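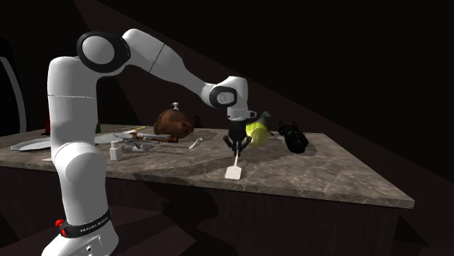
# Ghanem opens up its planner for cluttered countertops, and the waiting list is already a long one

Anyone who has tried to get a robot arm to pick one thing out of a messy pile of other things will know how quickly an afternoon can disappear that way. The small software team at Ghanem has been giving its afternoons to the problem for a good while now, and this month it put the results out where other people can get at them. The new release of its motion planner, which goes by the name Ponden, came out of closed testing in March and can now be downloaded by anybody with a simulator, a reasonably modern desktop machine and a bit of patience for reading configuration files.

Ponden is a planner in the plain sense of the word. You give it a model of the arm, a list of what is on the table and a place you would like the hand to be, and it gives you back a path that gets there without knocking anything over on the way. There are plenty of programs that do this already, and the people at Ghanem are quick to say so (their own documentation spends most of its first page thanking the older ones). What they felt was missing was something that behaves sensibly once the hand is already holding an object, particularly a long, thin, awkward object of the kind you find in any kitchen drawer.

Take a spatula. Gripped near the top of the handle and left to hang, it makes the arm a good deal longer than it was a moment ago, and the blade ends up right down where everything else on the counter happens to be. A planner that only thinks about the fingers will cheerfully swing that blade through a bottle or drag it across a roast chicken. Ponden folds the held object into the arm's own shape from the instant the grasp is confirmed, and then keeps adjusting its idea of where the tip is as new pose estimates come in. The release notes call this "carried geometry," and it takes up more of them than anything else does.

The team has also changed what happens in the first few inches of a lift. In earlier test versions, the planner treated contact between the held object and the counter as a collision, which is correct if you are being strict about it but not much help when the thing you have just picked up is still touching the surface it was lying on. Testers would get a perfectly good grasp followed by a refusal to move at all, and the error message didn't give much away. The new version lets the held object keep its contact with the support surface for a short stretch at the start of the path, as long as the motion leads away from it. There is a setting for how long that stretch can be, and the default should suit most people, though anyone working with very flat tools may want to raise it a little.

Much of the testing was done in simulation, on a kitchen counter scene with a marble top, a Franka Emika arm at one end and a rather mixed assortment of belongings strewn over the surface. The scene is meant to be untidy. Plates, a spoon and a small bottle all have to share the space with the arm and whatever it is carrying, and the layout gets shuffled between trials so that the planner can't lean on having seen it before. Altogether the release was checked against 1,079 of these shuffled layouts, and the complete set is included in the download along with the random seeds, so that anybody who doubts a result can run the same layout on their own machine and see what they get.

That last part matters quite a lot to Nalwood, the robotics tooling company that has been the main outside partner on the project. Nalwood makes a logging and replay program used by a number of smaller labs, and it had been asking for a planner whose decisions could be played back step by step. With the new release, every plan is saved with the scene it was made for, the settings in force at the time and the candidate paths that were thrown away. Open one in Nalwood's viewer and you can slide back and forth along the path, switch between the chosen route and the rejected ones, and click on any of the rejected ones to find out which pair of shapes got too close to each other. The files are on the large side, it has to be said, and the notes recommend turning the full record off for long overnight runs unless you have a lot of disk to spare.

On the perception side, Ponden stays fairly modest. It doesn't come with its own object detector and there are no plans for one. It takes in object poses from whatever you already use, with a confidence value attached to each, and gives a wider berth to the things it is less sure about. So a plate that the detector has found clearly may be passed quite closely, while a dark, lumpy object that it keeps changing its mind about will have a larger bubble drawn around it. Objects partly hidden behind the arm's own column are a familiar headache for everybody who works with a single camera, and for these the planner holds on to the last good pose and slowly grows the bubble until a fresh view comes in. You can switch this off, and a few testers did, mostly in setups with more than one camera where it made the arm more timid than it needed to be.

Two things have been left out of this release that were in the early plan. The first is support for pairs of arms sharing one counter, which works in the team's own branch but is still too slow to be pleasant. The second is soft objects. Cloths, sponges and bags are treated as rigid boxes for now, and the documentation gently suggests keeping dish towels well away from the scene until that changes. Both are listed for the next version, with no month given.

Installing it should be fairly painless if your simulator is one of the supported ones. The package pulls in what it needs, a sample scene loads with a single command, and a short tutorial takes you from an empty table to picking up a spoon and setting it down again on a plate. People who had the test version will need to rewrite their gripper files, as the format has changed: finger pads are now described separately from the fingers themselves, and the old combined entries won't load. A conversion script is included. It copes well with ordinary parallel grippers and less well with anything fancier, so it would be wise to keep a copy of the original file before running it.

There is one more change that longtime testers will be glad of, small as it is. The planner now tells you in ordinary sentences why it couldn't find a path. Where it used to print a code and a row of joint values, it will now say that the wrist ran out of travel, or that the held object couldn't clear a named item, or simply that it ran out of time and might do better with a longer limit. It still prints the joint values underneath for those who want them.

The response has been warm so far. Grovomen, which runs a shared computing service for university robotics groups, has added Ponden to its list of ready-made environments, and six groups had signed up for hosted time on it before the announcement had even gone out. The hosted version is the same as the one you can download, with the sample counter scene already in place and the viewer running in a browser tab. Accounts are being handed out gradually, in the order in which requests arrived, and Grovomen is asking new applicants to say whether they need a graphics card for rendering or only want to run the planner, as the second sort of account can be set up a good deal faster.

Ghanem would like to hear about failures, and the stranger the better. The issue page has a template that asks for the saved plan file, the gripper description and a sentence or two about what you expected the arm to do. Reports that come with a plan file are being looked at first. The team is especially keen on hearing from anybody working with long-handled tools other than kitchen ones, such as paintbrushes and garden trowels, and from anyone who has moved a setup from simulation over to a real arm and found that the clearances needed changing.

The download, the layouts and the tutorial are all on the Ponden project page, and the hosted waiting list can be found through Grovomen's sign-up form.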